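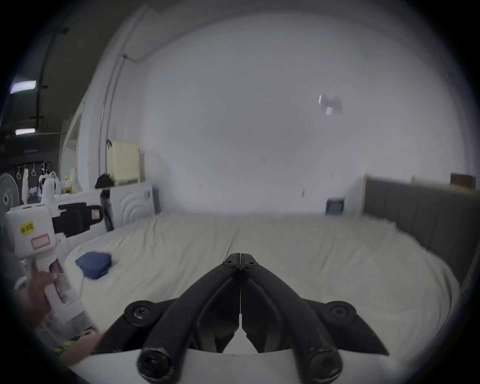

Budgeting for hand-held gripper pairs: what belongs on the first order?

Posted by Raili Ikonen, 2020-06-16

I am writing the equipment request for a small manipulation project and would like a check on quantities before it goes to purchasing. The work is household tasks done by hand with two-fingered grippers, one per hand, each with its own camera. Bedrooms come first: folding, picking up small fabric items, putting things into pouches, straightening fitted sheets. Kitchens are planned later. The recordings will be used to train a two-arm cell that we do not own yet and that is on a separate budget line.

Present plan:

Grippers: 8 pairs, left and right
Cameras: one per gripper, wide-angle
Spare fingers: 2 sets in total
Memory cards: one per camera
Chargers: one per pair
Labels, straps, cases: not budgeted

The quote is from Ismont. They give a price break at 9 pairs, but I would have to cut something else to reach it. Delivery was offered for May and has already slipped once.

What I need to know:

Is one spare pair enough, or should spares be held as parts?
Do the left and right units need to be bought as matched pairs?
Does the color of the gripper matter? Ismont will supply black or white at the same price.
What did you leave off your first order that you had to buy later at a worse price?

I have a request form with one free line on it, so specific quantities are more useful to me than general advice.

Gaetano De Luca

I have placed this order twice for two different groups. In your order of points:

Spares. Hold parts, and also hold one complete unit per side. Fingers wear at the rounded ends, where they rub on everything. On matte black fingers the scuffing appears early and looks worse than it is. Replace on play in the joint, not on appearance. The screws near the fingertips and the socket-head pivots are the items that work loose. Two finger sets for 8 pairs is too low. I would order one set per pair and a bag of screws in each size used. Ask Ismont for the screw sizes in writing before you sign, and check that the hex keys are standard. On our Wilutero units one pivot took an odd size and we lost working time over a key that costs almost nothing.

Matched pairs. Mechanically, no. For record keeping, yes. Give every unit a number and a side, and put both on the housing where they can be read without turning it over. A handwritten label is enough to start with. Write the same number on the camera and the card. If a left unit goes out for repair and comes back to a different right unit, the log has to show it, or the calibration files will be applied to the wrong hardware.

Color. It matters more than the price list suggests. White fingers over white sheets are hard to segment, and cream is no better. Black fingers disappear over dark upholstery and navy fabric. For bedrooms I would take black fingers, because most bedding we meet is pale. The housing color is less important. A black unit and a white unit used together is workable, and it makes left and right easy to tell apart during review, provided the assignment never changes. Decide before the order, and ask whether fingers are sold separately by color. Mustonen does this. I do not know if Ismont does.

Left off the first order:

Memory cards. One per camera is not a working quantity. You need one in the camera, one being copied and one clean. Three per camera.
Chargers. One per unit. One per pair means the second unit waits.
Straps and clamps. They stretch. Order double.
A padded case for each pair. Units carried in tote bags come back with the cameras out of alignment.
Labels and a label pen. Small money, but it had to go through as a separate request.
Calibration board. One per site, rigid.
A few plain cloth items: pouches, towels, pillowcases. Keep them in a numbered box so the same objects can be used at each location.

On the price break, compare the total for 9 pairs against 8 pairs plus the separately priced spares. If the ninth pair is held back as the complete spare for both sides, it may cost you less than the parts would. That was the result for us, but our quote had a high charge on single units.

Use the free line on the form for "consumables and spares, per attached list" and attach the list. Purchasing accepted that both times.

brivix_user99

get the 9. we run Brivix grippers and there is always one apart on the bench. also test one in a real bedroom before you buy the lot. the wide lens sees a lot more than the bed, so you get the hallway, ceiling lights, whatever is on the shelves. check with whoever handles consent in your building

Raili Ikonen

Thank you both. I have changed the request to 9 pairs with black fingers, one held as the spare, three cards per camera and one charger per unit. Finger sets go up to one per pair. Cases are in. The cloth items will come out of the lab's general account.

Ismont confirmed that the pivots take a standard hex key. They have not answered on whether fingers are sold separately by color. If they are not, I will ask Mustonen for a second quote before the form goes in.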